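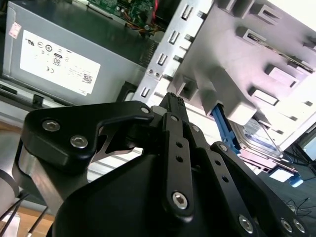

Re: [Plivport] old desktop, power supply and drive trays
From: Bohdan Ostapchuk
Tuesday, March 17, 2020

Ans Van Loon wrote:
> Is the power supply worth keeping? And how do the blue trays come out?

Hi Ans,

Keep it! The label has the little 80 badge on it, and I'd happily reuse one of those – test it first, though.

As for the trays, I love the blue ones (so easy to spot in all that gray plastic).
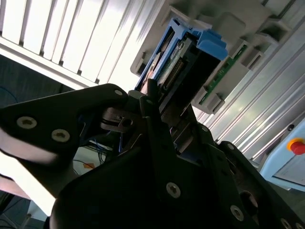 Hold the handle tab and go slowly, and mind the green board beside the bay. I've got 2 spare trays if you crack one!

Bohdan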